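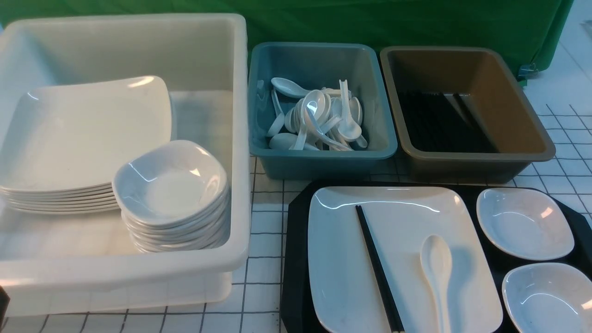
La carte touristique d'Osdale revient dans une nouvelle version, et l'on nous demande encore si elle vaut la peine. La brochure promet « jusqu'à 1000 euros d'avantages » pour deux jours sur place, transports, musées, croisière et repas compris. Prenons les repas, puisque c'est la ligne qui décide beaucoup de familles. Vous connaissez ces salles où les assiettes carrées en céramique blanche, avec leurs petits coins relevés, attendent en pile à côté des bols assortis dans un grand bac en plastique : on y mange correctement, on y mange la même chose partout, et l'on paie un peu plus cher qu'à une rue de là. C'est dans ce genre d'établissement que la carte donne droit à une remise, hors boissons, hors dessert, hors menu du midi. Autant dire que celui qui comptait déjeuner du menu du midi, donc à peu près tout le monde, n'y gagne rien.

Lettre aux abonnés, 2021-09-11. Rubrique « Faut-il payer pour ça ? »

Nous avons repris le dépliant ligne par ligne, avec les conditions générales à côté, celles qu'il faut aller chercher tout en bas de la page de commande. Le chiffre mis en avant est celui des 470 adresses partenaires. Il impressionne, et il a été recopié sans broncher par plusieurs sites de voyage. Quand on ouvre la liste, on y trouve les musées, bien sûr, mais aussi des loueurs de parapluies, des opticiens, une chaîne de pressings avec toutes ses boutiques comptées séparément, et une quantité remarquable de magasins de souvenirs. Il est possible qu'un voyageur de passage à Osdale ait besoin de faire nettoyer un costume à tarif réduit. Nous doutons qu'il choisisse sa carte pour cela.

Le calcul des mille euros mérite aussi qu'on s'y arrête. Pour l'obtenir, il faut additionner toutes les entrées gratuites au tarif adulte plein, toutes les remises au maximum, la croisière du soir et le petit train, puis supposer qu'une même personne fait tout cela avant l'expiration du titre. Le musée maritime se trouve à un bout de la ville et le jardin botanique à l'autre. Les deux ferment en fin d'après-midi. La croisière part à l'heure où le belvédère devient intéressant. Un marcheur très motivé, qui ne mangerait pas et ne regarderait pas grand-chose, arriverait sans doute à une jolie somme. Les autres feront ce que font les gens en vacances : un musée le matin, une longue pause, une promenade, et une envie de s'asseoir vers cinq heures.

Il y a ensuite la question de la durée. La carte est vendue « pour deux jours », et la plupart des acheteurs comprennent deux fois vingt-quatre heures. Or il s'agit de jours de calendrier. Si vous l'activez en descendant du train en fin d'après-midi, pour prendre le tramway jusqu'à l'hôtel, la première journée est consommée. La mention existe, on ne peut pas dire qu'elle soit cachée, mais elle figure dans un paragraphe intitulé « Informations complémentaires », entre le format du fichier et la politique relative aux animaux. Le site de Drelton, qui revend la carte avec des séjours tout compris, écrit même « 48 h de liberté » en tête de page. C'est faux, et nous l'avons signalé en avril. La formule y était toujours au moment de boucler cette lettre.

Les transports, maintenant. Le tramway et les bus du centre sont compris, ce qui est agréable et évite de chercher de la monnaie. La navette de l'aéroport ne l'est pas. Le funiculaire l'est à la montée seulement, curiosité que nous n'arrivons pas à expliquer autrement que par une négociation mal terminée. Quant au bateau-bus, il est gratuit en dehors des heures de pointe, lesquelles couvrent le début de matinée et la fin d'après-midi, c'est-à-dire les moments où l'on se rend quelque part et ceux où l'on en revient. Osdale est une ville qui se parcourt très bien à pied, de la halle aux grains jusqu'aux quais, et un simple carnet de tickets suffit à la majorité des visiteurs.
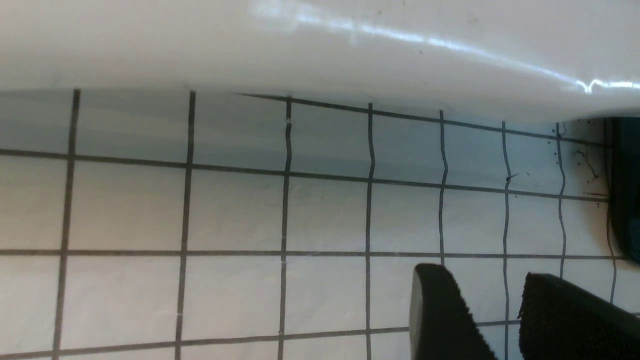

Reste l'argument du coupe-file, que les vendeurs gardent pour la fin quand l'acheteur hésite. Il a du poids dans les villes où l'on attend deux heures sous le soleil devant une basilique. À Osdale, la seule file sérieuse est celle de la tour de l'horloge, et la carte n'y donne pas d'accès prioritaire : elle donne le droit de réserver un créneau, chose que n'importe qui peut faire gratuitement sur le site de la tour. Pour le musée maritime, l'entrée « dédiée » est une porte latérale qui mène au même guichet. On y fait scanner son téléphone, on reçoit un billet papier, et l'on rejoint tout le monde au portique.

On nous répondra que la tranquillité d'esprit a son prix. C'est un argument que nous entendons souvent et que nous ne méprisons pas. Certains voyageurs détestent sortir leur portefeuille à chaque porte et préfèrent avoir tout réglé avant le départ. Très bien. Encore faudrait-il que tout soit réglé. Avec cette carte, il faut savoir quels sites exigent une réservation, lesquels n'acceptent que la version imprimée, lesquels ferment en basse saison sans quitter la liste pour autant. Le château de Toltlow, par exemple, en couverture de la brochure, est à une bonne distance de la ville, et le car qui y conduit n'entre pas dans le forfait. L'entrée du château est offerte, celle du parc non, et il faut traverser le parc pour atteindre le château.

Nous avons relu ce dernier point plusieurs fois, pensant avoir mal compris. Le service clients nous a confirmé par courriel que « l'accès aux jardins historiques relève d'une billetterie distincte ». À notre question suivante (peut-on entrer au château sans passer par les jardins historiques ?), aucune réponse ne nous est encore parvenue.

Tout n'est pas à jeter. La petite maison Huamán, consacrée au tissage et nichée dans l'ancien quartier des teinturiers, est incluse, et c'est un endroit que l'on ne pousserait peut-être pas la porte de visiter sans y être invité par une gratuité. Les salles sont calmes, les textes bien écrits, et l'on y reste plus longtemps que prévu. L'entrée au tarif normal coûte moins qu'un café en terrasse sur la grand-place, il ne faut donc pas compter sur elle pour amortir quoi que ce soit. Mais si quelqu'un vous offre la carte, commencez par là. La croisière du soir est honnête également, à condition de supporter le commentaire enregistré, qui passe en boucle dans plusieurs langues et ne coïncide pas toujours avec la rive que l'on longe.

À qui conviendrait-elle, alors ? Nous avons cherché un profil. Il faudrait arriver très tôt, ne dormir que dans le centre, aimer les musées au point d'en enchaîner plusieurs dans la journée, prendre la croisière, et ne pas avoir droit aux tarifs réduits. Cette dernière condition élimine du monde : les étudiants, les seniors et les demandeurs d'emploi paient déjà demi-tarif presque partout, et les enfants entrent gratuitement dans les musées municipaux. La carte « famille », elle, facture les enfants. Que l'on vende une gratuité existante à des parents pressés nous semble la partie la moins défendable de l'affaire, et nous aimerions bien que l'office de tourisme s'en explique.

Notre conseil est donc assez terre à terre. Notez sur une feuille les visites que vous avez envie de faire, et seulement celles-là. Inscrivez en face le tarif auquel vous avez droit, en vérifiant sur le site de chaque lieu, car les prix « de référence » de la brochure sont parfois plus élevés que ceux du guichet. Ajoutez les trajets. Si le total dépasse nettement le prix de la carte, achetez-la, mais directement à l'office et non chez un revendeur : les conditions de remboursement y sont meilleures, et un titre non activé peut être repris. Activez-la le matin, jamais en arrivant le soir. Pour les repas, éloignez-vous des quais et regardez l'ardoise.

Dans la prochaine lettre, nous nous pencherons sur les assurances annulation proposées en un clic au moment de payer le billet de train. Si vous avez tenté de faire jouer l'une d'elles, avec ou sans succès, écrivez-nous en joignant si possible le courrier de refus, nom masqué. Les lecteurs qui ont utilisé la carte d'Osdale cet été et qui s'y sont retrouvés sont les bienvenus aussi, de préférence avec leurs tickets.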